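Ticket: Second monitor becomes dark for one or two seconds, several times per hour
Product: Preltari dock, with Hattori 27-inch monitor
Submitted to: Olivgate Support
Status: Solved

Problem

I am working in our Hitden office with a laptop, a Preltari dock and two monitors of the same Hattori model. The left monitor is fine. The right monitor goes completely dark for one or two seconds and then comes back by itself. The windows stay in their places and the laptop makes no disconnect sound. It started in September, after we moved the desks to the other side of the room.

I have kept a small log during one working day. Between 9 in the morning and 5 in the afternoon the monitor went dark 22 times. The longest quiet period was before lunch, and the worst one was after 3 o'clock, when it happened every few minutes.

There is also a second, weaker effect. Before it goes dark, the right monitor sometimes becomes a little dimmer, and on a dark page I would never notice this. With a large bright area, such as the curved white surface under the arm, the change is easy to see, and most of the time the dark moment follows soon after. 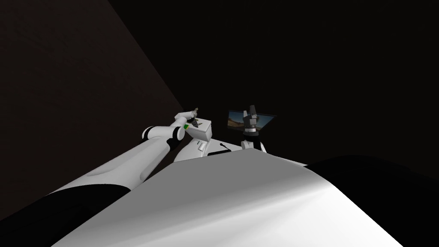
What I have already tried

1. Restarted the laptop and the dock. No change.
2. Installed the newest graphics driver and the dock firmware. No change.
3. Exchanged the power cables of the two monitors. The problem stayed on the right.
4. Connected the right monitor directly to the laptop, without the dock, but with the same video cable. It still went dark, although less often (I waited only one hour, so I am not sure about this).
5. Set the brightness of the right monitor from 93 to 50 per cent. The dimming is harder to see, but the dark moments did not stop.
6. Switched off the automatic brightness and the energy saving in the monitor menu. No change.
7. Exchanged the two monitors completely, leaving all cables where they were. Now the other monitor, which was always good, goes dark. So I believe that the monitors are both healthy.

I did not yet exchange the video cables between left and right, because the right one goes through the cable channel in the desk and I would have to take the channel down.

Some details which may be useful

The left monitor has the short cable from the box. The right one has a longer cable which we had already in the office. It has no name printed on it. It was used before with an older monitor and a lower resolution, and at that time we had no complaints.

Both monitors run at the full resolution. When I reduce the refresh rate of the right one to the lowest value in the list, the dark moments become rare, but scrolling text is then not comfortable and I would not like to work this way.

The colours do not seem to be affected. The green and the yellow-orange of the block between the two fingers look the same to me on the left and on the right monitor, also shortly before it goes dark. I have read that a bad cable can give coloured dots or lines. I have looked for them and found none.
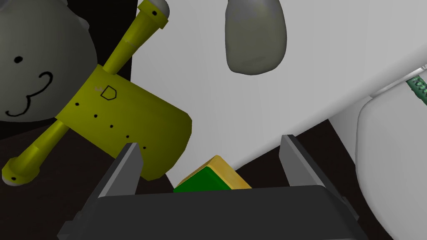
Olivgate Support replied:

Thank you for the log, it saved us both a round of questions. Your step 7 clears the monitors and step 4 makes the dock unlikely. What remains is the long cable. Missing dots do not rule it out: at high resolutions a weak signal often shows up only as a short black screen while the monitor and the computer agree on the connection again. The fact that a lower refresh rate helps points the same way. Could you please do the following:

- Take the long cable out of the channel and check it for a tight bend or a place where it has been pinched.
- Run it loose across the desk for an hour at full refresh rate.
- Then use the short cable on the right monitor for another hour, even if the desk looks untidy.

We cannot explain the dimming yet. Please note whether it disappears together with the dark moments.

My answer

I have taken down the channel. Near the corner of the desk the cable was bent very sharply and it was pressed under one of the screws. With the cable loose on the desk, the monitor went dark only two times in one hour. With the short cable it did not go dark at all, and I could not see any dimming either.

We have ordered a new cable of 200 centimetres, certified for this resolution. It is now in the channel, with a wide curve at the corner and nothing on top of it. After 14 days the right monitor has not gone dark once. The refresh rate is back at the normal value and the brightness too.

You may close the ticket. I would only ask you to add a line about the cable to the dock's help page, as I had spent a whole morning on drivers before I wrote to you.

Olivgate Support replied:

Closed as solved, cause: damaged video cable. Your request for the help page has been passed on to the documentation team.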